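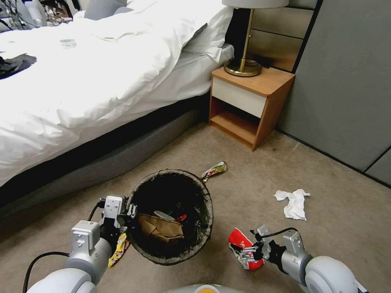

Quick one as I've got 30 minutes before I need to be out the door. Room reset day, which means I start with the bin and work outwards, always have. Wrappers first. There's a green, red and yellow one right up against the rim of the bin and it still counts as floor, sorry. Tissue over by the nightstand, same. The duvet can stay in a heap till the carpet's done — if I make the bed first I just sit on it.

Maya Aoun asked last time why I don't hoover straight away. Because the hoover eats wrappers and then I spend the evening with a pair of scissors and a bad temper. Pick up, tie the bag, new bag, then hoover. Four jobs, not one.
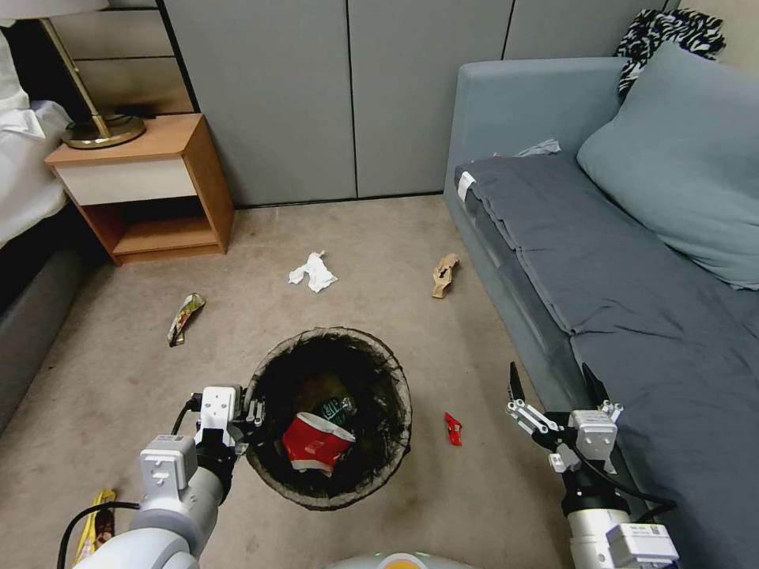 Then the marks. Beige carpet, never again, whoever chose it has never owned a cup of tea. I use cold water and an old towel, press dont rub, leave it, press again. Had a go with the Akeo spray in October and it left a ring bigger than the stain. Back to the towel.

Cans get rinsed and go in the recycling, so they have to come out of the black bag before I tie it. I forget this every time and end up fishing about with my sleeve rolled up.

Still to do: drawer in the nightstand (scared), wipe the lamp, find the othr pillowcase. Will put up the wardrobe post when I've finished it, it's at 700 words and I haven't got to the shoes yet.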